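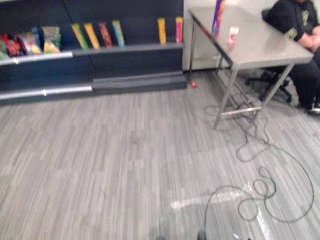
Tuesday, December 25, 2018

Only Lorraine Sedgwick and I badged in, so the building is quiet and the heating is off. Good day for teleop. Pick-and-place on the snack shelf, remote control, same task as last week: take one package from the shelf, carry it to the steel table, set it down, back off.

Target is 100 usable demos by the end of the week. We had 20 when we started this morning. I am not going to write down what I think of the target.

Setup notes, for whoever takes over:

Latency on the Skundex link was fine until lunch, then went to mush. Restarted the bridge, fine again. Liam Horrocks swears it is the logging process eating the socket. Liam has been swearing this since November and may even be right. Turned logging down to one line per second and will see.

Bags are still the hard ones. Foil slides, and the hand controller gives you nothing back, so you squeeze until it looks right and then squeeze a bit more out of nerves. Lorraine's trick is to come in low and close slowly, pinching the crimped seam at the top only as a last resort. She gets clean picks that way. I get crumbs.

Tall narrow packages are easier to grip and easier to knock over. Approach straight on. If you come in from the side you take the neighbor with you, and then you have a demo of something else entirely. I labeled two of those "regrasp" before Lorraine made me throw them out. Fair.

Leave the spacing on the shelf uneven. Whitlock's first batch had everything lined up like a parade and the policy learned the parade.

Cable: keep an eye on the loops by the table before driving over there. The base will climb a cable without complaint and the wrist view then tilts just enough to ruin the run. Tape line is still good, start every episode behind it.

Trigger on the left controller sticks at full close. Ordered a spare from Coltunberg, no ship date, naturally.

Settings that worked: gripper force 60, episode timeout 1000 steps. Trunen build from Friday – do not update it, the new one flips the wrist axis and I spent an hour thinking I had forgotten how to use my right hand.

To do:
– recheck table height in the config, the place step releases early
– replay the morning episodes before anyone trains on them
– ask Liam about the socket, again
– bags only tomorrow, Lorraine driving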